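Literary Studies / Short Fiction / Working Papers

Print this page | E-mail this page

3. Enclosure and the Unreliable Host

3.1 The locked house as a narrative device

The short fiction considered in this section shares a simple arrangement. A host invites guests into a house, the doors are closed, and the reader learns of events only through what the host chooses to tell. In Jansen's story "The Salt Stair", the narrator describes the dinner in great detail but passes over the night that follows in a single sentence. Earlier criticism has treated this gap as a fault of construction. The present paper takes the view that the gap is deliberate and that it governs how the rest of the story should be read.

The same arrangement appears in Zimau's "A Winter Lodging", although the balance of the telling is different. The dinner is brief and the night takes up most of the text. The host speaks in the first person until the guests retire, after which the narration moves to the third person without any break on the page. Readers who meet the two stories together tend to notice the change in Zimau more readily than the silence in Jansen.

3.2 Reading groups and method

Both stories were read by 2 groups of undergraduate students, with 50 readers in each. The first group read "The Salt Stair" before "A Winter Lodging", and the second read them in the opposite order. Each reader wrote a response of up to 200 words on the trustworthiness of the host. Responses were collected on a Monday and coded under 3 headings: trust, doubt and no stated view. The coding terms follow those set out in Section 2.

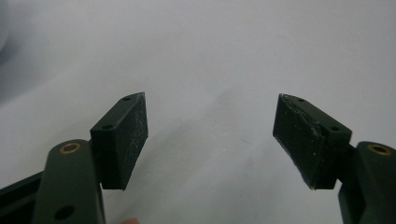
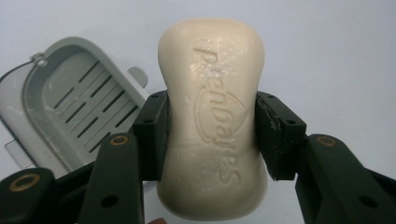 Figure 3. Gripper fingers against a pale surface (first view) and holding an upright bar of soap (second view).

Why does the order of reading matter to the judgement of the host?

A reader who has already met the shift of person in Zimau comes to Jansen prepared to question the speaker, and so gives more weight to what the dinner scene leaves out. A reader who begins with Jansen has no such warning and is more likely to accept the host's account until the final page.

3.3 Limits of the comparison

The stories differ in length as well as in manner, and the comparison makes no allowance for this. The Haton edition of "A Winter Lodging" also omits the short preface found in the Sekel edition, in which the house is said to have stood empty for many years. The Haton text was used throughout. The effect of the preface on the reader's trust is left to Section 4.

Contact the editors | Copyright and permissions | Back to top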